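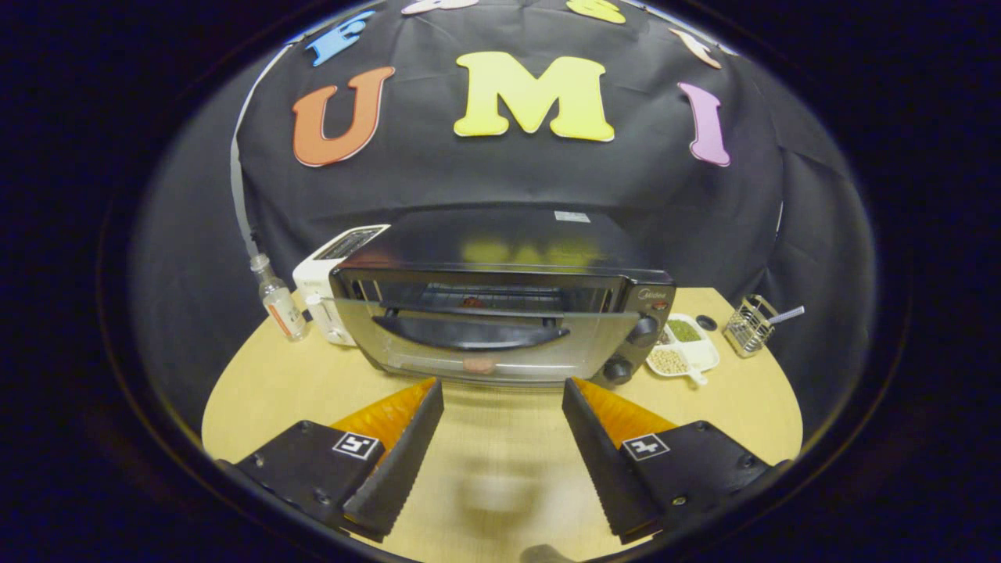

One objection raised after the last session was that a shell rated to 20,000 mm should never need a second coat of water repellent, so why spend a whole unit on it? The rating describes the membrane or film only. The face fabric has a separate finish, and that finish wears off first.

Unit 4. Face fabric finishes and wet-out

4.1 Terms
Wet-out: the face fabric takes up water and stays dark. The membrane still blocks liquid, but vapor passes through it slowly and the inside feels clammy.
DWR: durable water repellent, applied to the outer surface at the mill.

4.2 Spray test, bench version
Mount the swatch at 45 degrees. Pour 200 ml of water through the nozzle. Tap the hoop twice and grade against the chart. Repeat on a swatch from the shoulder and one from the back panel. Shoulder swatches usually grade lower on used jackets, where pack straps rub.

4.3 Swatches
Huvstead 2.5-layer, new: 81 g per square meter
Gultton 3-layer, new and used
Plisberg coated nylon, used only

Condition all swatches for 48 hours in the lab before grading. Do not iron them.

4.4 Restoring the finish
Wash with a soap made for technical fabric, rinse twice, tumble on low. Grade again. If the grade has not moved, apply the Teixeira spray-on to the damp face and dry a second time. Record both grades. Wash-in products also coat the lining, so they are left out of this unit.

4.5 For the August lab
Bring one used shell with the care label still readable. Read 4.2 beforehand. The grading chart is on the back of the Unit 3 handout.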